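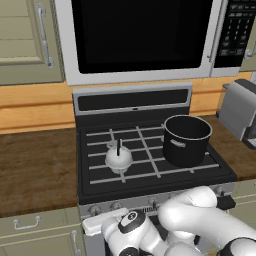 Moving our 10 month old to her own room – how did you do it?

Linnea Midtbø

Hi everyone! Our daughter has slept in a crib next to our bed since she was born, and we think it may be time to move her down the hall. She goes down at 7 and wakes up once, usually a little after 4, for a bottle. Lately she wakes up whenever my husband rolls over (he is not a quiet sleeper, bless him), and then all three of us are up. We moved to Birkett in December, so she's already had one big change. Did you do it all at once, or start with naps? I'd love to hear how it went for other families.

Margit Szekeres

Oh, I remember this so well! We started with naps, and I'd do it that way again. For 12 days my son napped in the new room and slept in ours at night, and I spent a lot of time in there with him just playing on the rug, so it was a place he knew. Then one evening we did the usual bath, book and song, only in his room, and I sat by the crib until he dropped off. The first night was a bit rough – he fussed, I patted, we both got through it – and by the fourth he was sleeping longer than he ever had with us. I kept the same sheet and the same sleep sack too. I think I missed him more than he missed me!
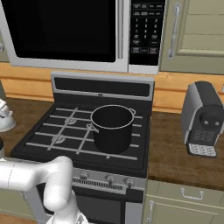

Should I change her bedtime when she moves rooms?

Keep it at 7 for now, with the same routine in the same order, and wait until she's settled before you change anything else.

Béla Kelemen

We just did it. Rolled the crib down the hall one afternoon and that was it. Ours was 11 months. Get a monitor and turn the volume down some or you'll hear every little snuffle and end up running in there for nothing. Also the 4 am bottle went away by itself a few weeks later, but my sister's kid kept his till after his first birthday, so who knows. Good luck, and welcome to Birkett!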